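New thread on Dradix, our small change to how a bimanual policy uses its wrist cameras. Draft is with the Revton group for comments, so the details may still move.

The task is sorting pill bottles and vials into bins by color, with two arms over one table. We train by imitation on teleoperated demos: 100 demos, one policy, all camera streams fed in at full rate.

The baseline failed in a way that took us a while to pin down. Grasps were fine when the arm came in slowly. When it came in fast, the policy closed early or drifted sideways just before contact.

Our first guess was latency. Farouk (our replay tool, for those new here) says otherwise. Timestamps line up. What changes with speed is how much usable detail the wrist image carries. 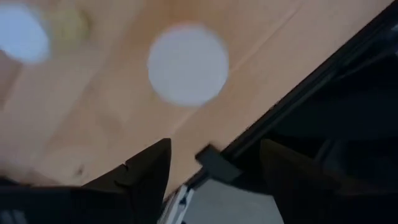

Wrist view. Fingers open, tabletop and round white objects all soft.

The policy gives a view like that the same weight as a sharp one. During training this does little harm, as the operator's action label is still correct. At test time the policy has to locate an edge in an image that has no clean edges.

Dradix adds a scalar gate per camera. A small head predicts a sharpness score from the encoder features. The score scales that camera's tokens before fusion. No extra labels: the target is a gradient-energy measure computed on the raw image.

Two details matter. The gate is smoothed over a short window, otherwise it chatters on wood grain. And the gate has a floor above zero — with a hard zero the policy learned to ignore the wrist for the whole approach and never came back to it.

The fixed views are meant to carry the approach while the wrist gate is low. They don't move, so their sharpness stays fairly constant, but they have their own problem: reflections.

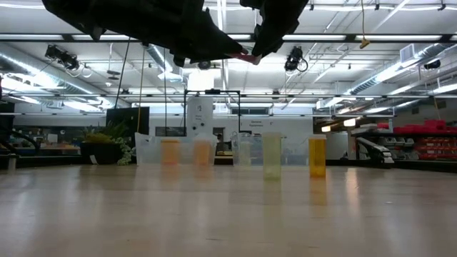
Fixed view. Pale and amber vials in the open, reflections on the tabletop, bins behind.

A translucent vial and its reflection share a color, and at coarse feature resolution they merge. Attention maps from the baseline often peak on the reflection, below the base of the vial. Lower target, lower grasp, finger touches the table.

We did not solve this with the gate. We added random vertical crops to the fixed views, which reduced it. Hatem El Fassi ran that ablation and it should be read separately from the Dradix result. Gate without crops still helps. Crops without the gate help less.

Action chunks are 16 steps. We tried shorter chunks and the early closing got worse, which surprised me. My reading is that a shorter chunk makes the policy query more often while the wrist view is poor. I'd like to see someone test that properly.

Cost: the gate adds around 4 percent to inference time on our hardware. Training time is unchanged as far as we can measure.

Where it does nothing: slow approaches. If your operators move slowly and your policy copies them, the gate sits near its maximum and you can skip all of this.

Where it hurts: handovers. With both grippers moving, both wrist gates drop together, and the policy relies on fixed views in which the arms can block each other. Plarkau, our handover set, shows a small loss against the baseline. It is in the main results table.

Layout for the two-arm runs, with the bins along the far edge:
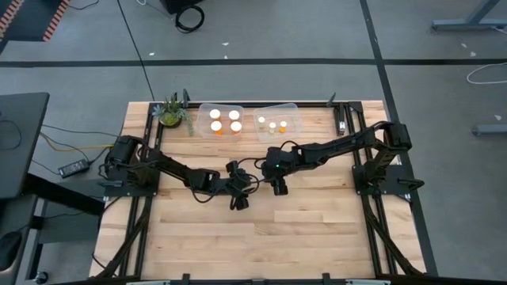

Bouchra Ramadan asks whether the gate is just learning arm speed, and whether feeding in joint velocity would do the same job for free. Fair question. We ran it. Joint velocity recovers part of the gain, but it can't tell when a nearby object is sharp during a fast move along the optical axis, and it says nothing about focus. The learned score covers both.

She also wanted to know if the gate transfers to a new gripper. Untested. The head is trained on encoder features, so I would expect to retrain it.

Next up: a per-patch gate in place of one scalar per camera. First runs are unstable. Code for the scalar version goes out with the paper in December, including the Farouk replay scripts and the seeds that failed.

Contact: use the message form | © Dradix project notes | Back to top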